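The Weight of the Bowl

The evaluation license from Brameo ran for 16 days, and Marjan Alipour had used nine of them before she was satisfied with the installation. The product was called Grakside. It consisted of a kitchen simulator, a gripper model, and a planner that was supposed to sort out a counter without being told the order of operations. Stüber wanted a recommendation by the end of October: buy it, or keep the scripts they had.

She worked from the back office in Ullness. Malte Wegener sat across from her and maintained the scripts. He had written most of them, and he had not been asked for a recommendation.

"What's it doing?" he said.

"Approach phase. It goes in on the wrist view, closes the distance, and stops."

"Stops for what?"

"It doesn't log a reason. It logs a confidence value."

On her screen the two dark fingers had come up under something large, round, and pale green. There was no texture on it and none on the gray behind it. 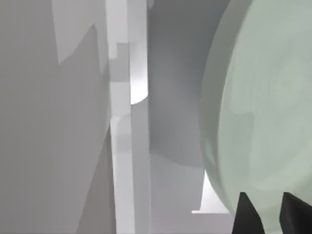 She opened the contact log in the other window. The planner had requested the same grasp width on each attempt and had revised its approach angle by two degrees each time. The documentation described this as persistence. Malte, who had come around the desk to read over her shoulder, called it a loop with a sales department.

"Yours would have thrown an error," she said.

"Mine would have thrown an error in four seconds, and you would be at lunch."

She let it run. At attempt 39 the planner gave up the angle search, backed off, and queued a different object. The log entry was one line long and gave the new target by its index number. Marjan wrote the time beside it in her notebook, 2:48 in the afternoon, and underlined it.

Gisela Meinecke called from Brameo at three. She had sold Stüber the license and called at three every day of it.

"How is it behaving?"

"It abandoned a target."

"That's the re-prioritization feature."

"Is there a setting for how long it tries first?"

There was a pause, with typing in it. "There is in the full version," Gisela said.

Marjan wrote that down as well. Under the heading for cost she already had the price of two seats, the support contract, and a question mark where the training should be. Nele Strobel in purchasing would ask about the question mark before she asked about anything else.

When the call was over she switched to the overhead view and reset the counter. She had built this layout herself, from a list that Lotte Mertens had sent up from the test kitchen: a dish rack, a microwave, bottles, two digital scales. The bowl went on the white scale. Lotte's list was strict on that point. In her kitchen a bowl left on a scale meant that the person weighing had been called away and would want it as it was.

None of the scripts knew this. Malte's version treated the bowl as an item and the scale as a surface, and would clear one off the other before doing anything else. Marjan had once spent a week trying to write the exception and had ended up with over 48 lines that worked for one bowl.

She started the run and watched the planner build its queue. The bottles appeared in it, then the stemmed glass. The bowl had an index number and a position, and no task.

"It skipped it," Malte said.

"It may have failed to see it."

"Then there'd be no position."

He pulled his chair over. She paused the run before the first motion and they both looked at the counter. 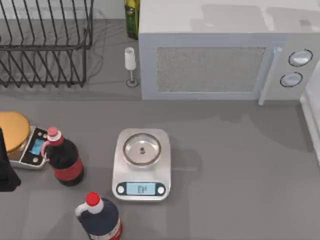 Evaluation notes, day ten

Bowl on scale: detected, not queued. Repeated the run with the same start state. Same result. Moved the bowl to the bare counter and ran again. Bowl queued third. Moved it back. Not queued.

I asked Brameo which rule covers this. G. Meinecke does not know of a rule and will ask. M. Wegener has read the configuration files and found none. He has asked to keep the license on his machine overnight, and I have moved it over.

Grasp failure on the rounded object is still open. The retry limit is not adjustable in this version. Training cost still unknown – N. Strobel to request a figure.

Recommendation: deferred. Lotte Mertens is coming up in the morning and wants to put the bowl on the other scale.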